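# Fingertips no longer close evenly after cleaning: two-arm sorting cell

**Posted by Marnis Workshop Desk** in Small Cells and Bench Robots, 25 March 2022

We should be grateful for advice on the routine care of a two-arm bench cell. The arms are fixed to a black frame that runs around a wooden worktop, and the work consists of picking small goods, chiefly rubber bands and small boxes, and placing them in mesh baskets. Each arm carries a parallel gripper with two tapered black fingers.

The cell had completed 1835 picks without a fault before the fingers were removed for cleaning. They were refitted the same afternoon by a colleague who followed the sheet supplied by Zament, our integrator. Since then one gripper has closed with its left finger slightly ahead of its right. Boxes are still lifted correctly. Single rubber bands laid flat on the wood are missed or pushed aside, and in the last trial of 78 attempts the arm failed on 9.
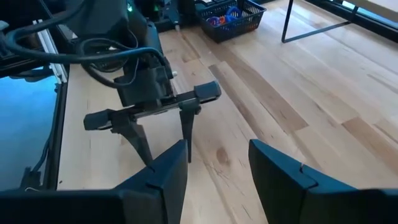

*Photograph: Marnis Workshop Desk. May be reused with credit.*

The following has already been done:

- The finger screws were loosened and tightened again in the order given on the sheet.
- The gripper was homed from the control program, twice.
- The rail was wiped with a dry, lint-free cloth. No oil was applied.
- The pads were inspected and show no splits.

The sheet makes no mention of the carriages on the rail, and we are reluctant to take them off without guidance. We should like to know whether the uneven closing is likely to come from the fingers or from the carriages, and whether the wrist needs to be set up again afterwards. The cell is required for a demonstration to our board, so a method that avoids sending the gripper away would be preferred.

---

**Yilma Technical Support Group**

The fault described is a common one after cleaning and in most cases does not call for parts. We would advise the following order of work. Please switch off the motor supply before any hand is placed inside the frame, and support the arm so that it cannot drop when the supply is removed.

**1. Check the carriages before the fingers.** With the supply off, move both carriages slowly by hand to the fully open position. They should travel the same distance and meet their stops together. If one arrives early, the linkage between them has slipped by a step and no adjustment of the fingers will put this right. It must be reset from the rear of the gripper housing, in accordance with the maker's instructions for your model.

**2. Check that the fingers are seated.** Remove one finger at a time and look at the mounting face. A crumb of dirt or a raised edge of plastic left from moulding is enough to tilt a long finger, and the error grows towards the tip. Clean the face, press the finger home and hold it there while the screws are brought up lightly. Final tightening should be done in turns, a little on each screw.

**3. Check the tips as a pair.** Close the gripper on a sheet of ordinary paper. The paper should be held with equal force at the point and further back. If it can be drawn out at the point only, the tips are spreading and step 2 should be repeated.

**4. Set the zero again.** Homing alone does not replace the stored closing position on many grippers. Close the fingers fully by the program at low force, then save that position as the new zero. This is the step most often left out, and we note that it does not appear in your list.

The wrist need not be set up again unless the gripper itself was taken off the arm. If it was, the tool length must be measured afresh, as an error of even a millimetre will spoil a pick from a flat surface.

We would further suggest that the cables be looked at while the supply is off. A loop which is too short will pull on the wrist at the end of its travel. The loops should hang freely with the arm at full reach, and should not come between the two grippers when they face one another over the middle of the table.
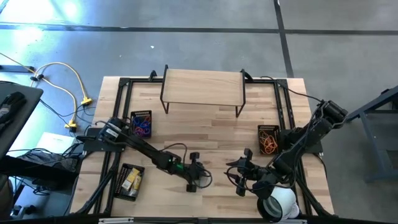

**Brunix**

We had the same trouble last October and changed the fingers, which made no difference at all. The zero was wrong. Do step 4 first, it takes five minutes. Also mark your fingers left and right with a paint pen.

---

**Zament Service Office**

The sheet referred to by the original poster was prepared by this office and we accept that it is incomplete. A revised issue will include the carriage check and the saving of the zero position. The office agrees with the order given by the Yilma group, and would not recommend beginning with step 4, as a zero saved over a slipped linkage will conceal the fault until the next homing.

Two points may be added. The first concerns the height of approach. For flat items such as rubber bands, the tips should be brought down until they are just clear of the wood, and the height then saved at several places on the worktop. A wooden top is seldom level throughout, and a single value taken at the centre cannot be relied upon near the edges. 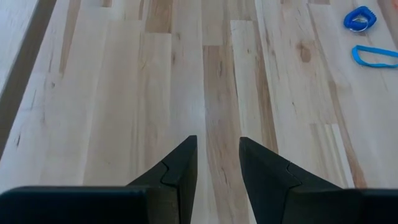
The second concerns the tips. Where the tip is a separate piece fitted to the body of the finger, the joint between the two should be examined at each cleaning. A fingernail drawn lightly across it will find any lifting. Tips should be replaced in pairs, and the zero saved again each time.

Once the work is complete, please run the gripper through 185 open and close movements without a load and repeat the paper test before returning the cell to use. If the paper slips at the point on the second test, the gripper should be withdrawn from service and this office contacted with the issue number printed at the foot of the sheet.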